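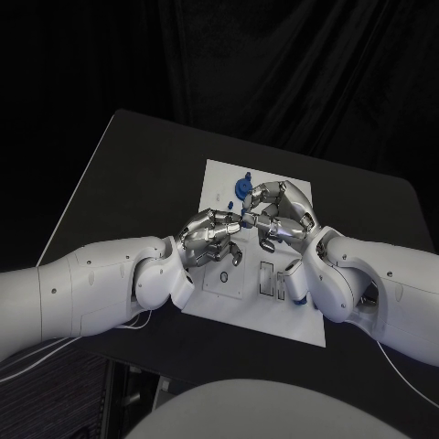 안전 점검 / 로봇 동아리 / 양팔 조립 과제

홈 | 활동 | 점검표 | 자료실 | 연락

양팔 로봇 작업대 점검표와 의견
점검일: 2021년 11월 30일
점검자: 이슈벨 카네기 (Ishbel Carnegie)
함께 확인한 사람: 딕비 머드웨이 (Digby Mudgway)
과제 이름: 베렌트(Berent) 조립 과제, 파란 톱니바퀴와 핀

먼저 읽어 주십시오. 본 점검표는 홀탈브리지(Holtalbridge) 학생 로봇 동아리에서 사용합니다. 저는 한국어가 모국어가 아니므로 어색한 표현이 있으면 의견 칸에 적어 주시기 바랍니다. 판정은 '양호', '주의', '불가'로 적습니다. '불가'가 하나라도 있으면 그날은 로봇을 켜지 않습니다.

가. 전원을 켜기 전

1. 비상 정지 버튼이 조작하는 사람의 손이 닿는 곳에 있습니까?
판정: 양호
의견: 버튼은 조작자 의자의 오른쪽에 고정했습니다. 8월 점검에서는 케이블이 짧아서 당겨졌는데, 긴 것으로 바꾸었습니다.

2. 양쪽 팔의 흰색 케이블이 움직임을 방해하지 않습니까?
판정: 주의
의견: 왼팔의 케이블은 손목 아래에서 고리 모양으로 늘어집니다. 팔을 낮게 내리는 동작에서는 책상 모서리에 걸릴 수 있다고 생각합니다. 묶는 끈을 하나 더 사용하되 너무 세게 묶지 마십시오. 손목이 회전할 여유가 필요합니다.

3. 팔의 덮개와 나사를 확인했습니까?
판정: 양호
의견: 손으로 만져서 흔들리는 나사는 없었습니다. 오른팔의 큰 관절에는 안쪽 기구가 보이는 틈이 있습니다. 전원이 켜져 있을 때 이 틈에 손가락이나 도구를 넣는 것을 금지합니다.

4. 뒤쪽의 검은 커튼이 팔에 닿지 않습니까?
판정: 양호
의견: 팔을 뒤로 가장 멀리 보내 보았고 닿지 않았습니다. 커튼을 세탁한 후에는 다시 확인해야 합니다.

나. 작업대와 부품

5. 흰 판이 정해진 자리에 있습니까?
판정: 주의
의견: 판이 책상에 대하여 조금 비스듬하게 놓여 있습니다. 사스키아 응가타(Saskia Ngata)의 프로그램은 작은 기울기를 스스로 보정하지만, 연습 기록을 비교하려면 같은 자리가 좋습니다. 책상에 표시 테이프를 붙이는 것을 제안합니다.

6. 과제에 필요 없는 물건을 치웠습니까?
판정: 양호
의견: 음료수, 전화기, 드라이버는 뒤쪽 선반에 둡니다. 작은 파란 핀은 쉽게 굴러가므로 끝난 다음에 꼭 상자에 넣어 주십시오. 예비 핀 12개는 루숨(Lusum) 상자 안에 있습니다.

7. 책상이 흔들리지 않습니까?
판정: 양호
의견: 다리 밑 고무를 한 개 교체했습니다.

다. 동작 중

8. 두 손이 가까이 만나는 동작을 낮은 속도로 시험했습니까?
판정: 주의
의견: 이번 과제에서 가장 걱정되는 부분입니다. 두 손의 손가락이 판 위에서 서로 엇갈려 들어가는 자세가 있습니다. 그 상태에서 한쪽 팔만 빼면 손가락 관절에 힘이 걸립니다. 멈춘 다음에 반드시 두 손을 모두 조금 펴고, 그 후에 오른팔을 먼저 위로 올리십시오. 손으로 억지로 당기지 마십시오.

9. 동작 중에 사람이 노란 선 밖에 있습니까?
판정: 양호
의견: 선은 책상에서 90cm 거리입니다. 구경하는 학생도 같은 규칙을 지킵니다.

10. 한 번의 연속 동작 시간이 지켜집니까?
판정: 양호
의견: 최대 2시간까지 사용하고 쉽니다. 쉬는 동안 손가락 모터의 온도를 기록합니다.

라. 추가 의견

테일라 코스티건(Tayla Costigan): 8번의 순서를 조작 화면 옆에도 붙이면 좋겠습니다. 신입 회원은 급할 때 종이 점검표를 찾지 못합니다.

이슈벨 카네기: 동의합니다. 큰 글씨로 인쇄하겠습니다. 2번과 5번은 다음 연습 전에 제가 다시 보겠습니다.

딕비 머드웨이: 손가락 끝을 닦는 천이 없습니다. 데이르멘지(Değirmenci) 부품점에 주문할 때 같이 넣어 주십시오.

종합 판정: 조건부 사용 가능 (2번, 5번, 8번 주의)

관련 글
- 8월 작업대 점검표
- 조작자 교육 순서
- 톱니바퀴 과제 규칙 안내
- 부품 상자 정리 방법

문의: 홀탈브리지 학생 로봇 동아리 안전 담당 | 무단 복제를 금합니다 | 맨 위로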